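Participants Wanted: Household Water Hardness and Surface Residue Study, Clistinton

Reference 109. Recruitment closes at the end of November.
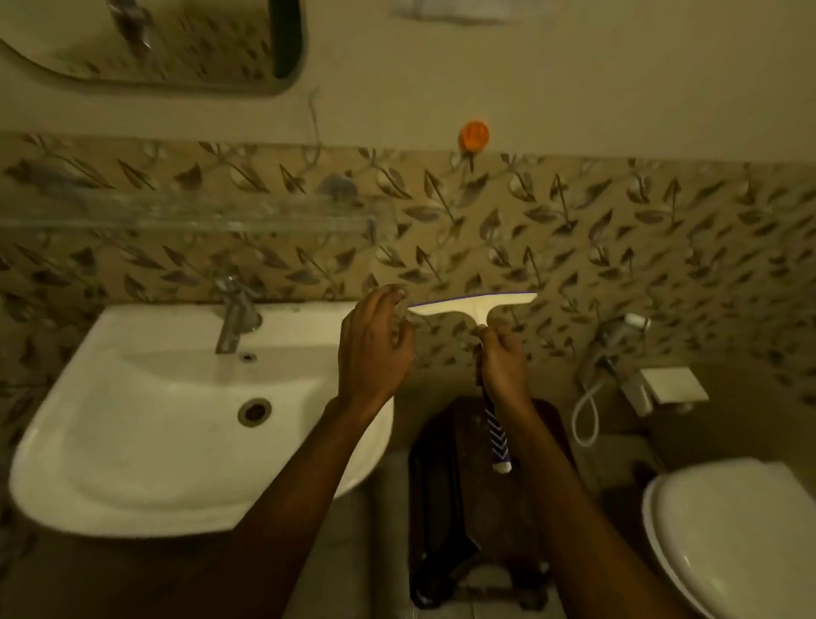 Squeegee with a purple rubber edge, held up beside a bathroom washbasin.

The Grokemton Institute for Domestic Water is recruiting households in Clistinton and the surrounding district for a study of mineral residue on bathroom surfaces. The study compares residue buildup in homes supplied by the Sinen well field with buildup in homes supplied by the Czarnecka reservoir. Results will be used to revise the district's guidance on softener settings and fixture maintenance.

Background

Water from the two sources differs in calcium and magnesium content. Supply records give average values at the treatment plant, but hardness at the tap also depends on pipe age, water heater temperature and whether a softener is installed. There are few measurements taken inside occupied homes. The present study collects tap samples and residue samples from the same rooms over 18 weeks.

Number of places

74 households will be enrolled, divided equally between the two supply areas. Applications are reviewed in the order received. A waiting list will be kept for each area and used if a household withdraws before week four.

Who can apply

Applicants must:

- be 18 or older and live at the address full time
- have at least one bathroom with a tiled wall and a washbasin in regular use
- be connected to the public supply (private wells are excluded)
- plan to stay at the address for the whole study period
- agree not to install, remove or replace a softener during the study

Renters may apply. Written permission from the landlord is required before test tiles are attached. Homes with a whole-house reverse osmosis system are not eligible. Homes where the bathroom was retiled within the past six months may apply but will be assigned to a separate group.

What participants do

Two glazed test tiles are attached to the bathroom wall with removable adhesive. One is left alone for the full period. The other is cleared once a day with a squeegee, using a single downward stroke, after the last shower or bath of the day. Households without a shower or bath in the selected room clear the tile after the last use of the washbasin.

Participants record the time of clearing and any cleaning product used in the room. Entries can be made on paper or through the study website and take under two minutes. Acid-based descalers must not be used within arm's length of the test tiles. Other cleaning can continue as usual.

Once every two weeks, participants fill one sample bottle from the cold tap and one from the hot tap. Bottles are left outside the front door by 8 a.m. on the collection date. Replacement bottles are delivered at the same time.

A technician visits at the start, at week nine and at the end. Each visit takes up to 45 minutes. An adult member of the household must be present. The technician measures hardness, pH and temperature at the tap, photographs the test tiles under a fixed lamp, and at the final visit removes them for weighing.

Payment

Households receive $180 on completion, paid by check or bank transfer. Households that withdraw after week nine receive half. No payment is made for withdrawal before that point. A written report of the household's own water results is sent to all participants who complete the study.

Data handling

Addresses are stored separately from measurements. Published results will be grouped by supply area and building age. The complete study is expected to produce more than 3000 individual readings, which will be kept for ten years.

How to apply

Request form R-109 from the study office or pick one up at the Clistinton public library. Return it with a copy of a recent water bill. Account numbers may be blacked out. Incomplete forms will be sent back and lose their place in the queue.

Questions about eligibility should be directed to Jonas Strebel, study coordinator. Questions about sampling methods or test tile adhesive should be directed to Vinzenz Gruber, laboratory lead. The office is open from 9 a.m. to 4 p.m. on working days.

Recent notices

Laboratory assistant, part time (water chemistry)
Sinen well field: scheduled pump maintenance
Call for participants: kettle scale survey, second round
Czarnecka reservoir annual quality summary
Reading your hardness test strip
Changes to sample drop-off hours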